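3.2 The table, the plate and the fluffy toy

I said in the last section that I'd come back to the objects, so let me do that now before we get anywhere near the results. The question behind this part of the Plando study was a small domestic one: if a plate and a soft toy end up on the same table, which of the two do people think is out of place? I had a strong hunch going in (the toy, obviously, who eats dinner with a toy?) and I'd like it on record that the hunch was mine alone. Mamta Nishad, my co-author, thought it would depend on where each thing sat, and she said so from the start.

We wanted a table that didn't suggest any particular room. Kitchen tables come with a lot of baggage - a tablecloth, a scratched patch, a salt cellar - and so do desks. We settled on a large, square, white one at our Londport site and gave it very little to carry. Figure 2 has the plate and the toy on it.
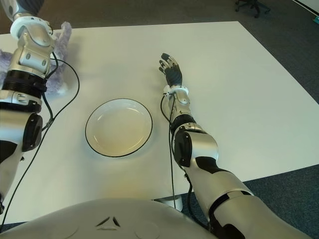 Section 3.2 | Word count: 700

Figure 2. The white table with the round plate and the lavender toy.

The plate took longer to choose than I'd care to admit. My first pick was plain white all over, and on a white table it more or less vanished, particularly for anyone glancing at it quickly. A thin black rim fixed that at once. You get a clean circle to look at, it still reads as an ordinary plate, and there's no pattern to make people think of Christmas or their gran's dresser. The well is shallow and only slightly recessed, so nobody could reasonably call it a bowl, though in the pilot one person did and we had a nice long chat about soup.

The toy had to be soft, pale and clearly of no use at a meal. I tried to avoid anything with a strong character to it, as people start telling stories about a toy the moment they recognise it, and then they want it sat up with a napkin. Long fluffy fur does a good job of keeping things vague. Lavender was Mamta's choice. I'd argued for brown, but brown fur next to a plate made two of our pilot group think of food, and I gave in.

We asked 86 people to look at arrangements of household things on the table and tell us, in their own words, what they'd put away first and where it would go. There were 40 arrangements in all, some with the plate, some with the toy, some with both, and the rest made up of other bits and pieces listed in Appendix B. Each person saw them in a different order. We didn't define "tidy" for anybody, and when someone asked what we meant by it (plenty did!) we simply asked them what they meant by it, and wrote that down as well.

Light was the other thing we fretted over. A white table is unforgiving: a soft shadow beside a plate can make it seem lifted off the surface, and a warm tint across the well can look like a stain to somebody who is already in a tidying mood. Several people in the pilot offered to wash the plate. I'd put that down to politeness until Mamta pointed out that they were all looking at it from the same side.

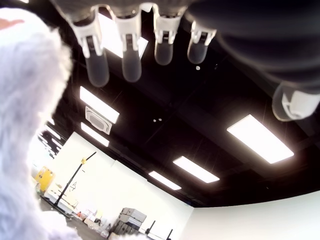
So we let people walk about. They could stand at any side of the table, bend down, come back round and change their minds, and we took their last answer as the one that counted. I also stopped describing the plate as "clean" in the instructions. It had been drawing attention to the very thing I wanted people to forget, and the offers of washing-up dropped off once the word was gone.

One more point on placing. In the arrangements with both objects we varied the distance between them, but we never put the toy on the plate. We talked about it, and I still think there's a decent follow-up in there, but it felt like a joke and we were worried people would answer it as one. Keeping the two apart meant that each could be judged as a thing somebody had put down and not yet picked up again, which is how most of the objects in our home diaries (Section 2.3) came to be where they were.

The coding of the answers is set out in Section 3.3, along with the trouble we had over the phrase "just pop it on the side".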